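December. Simulation bench, Starkside build.
Purpose: comparison of the Ister and Haugland parallel grippers on the small-block set, run under the Fula controller.

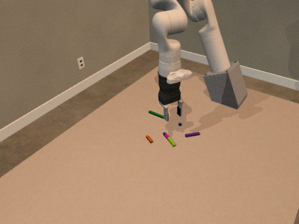 Arm and floor settings are unchanged from run 149. Only the gripper model is to be exchanged between series. Run 301 is reserved for the Haugland repeat.

The wrist view is to be logged with each attempt.

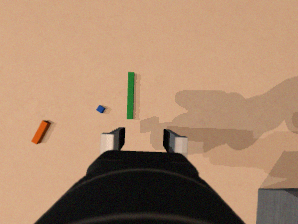
Wrist view, fingers open; green, blue and orange blocks.

Open item: contact settings for the blue cube.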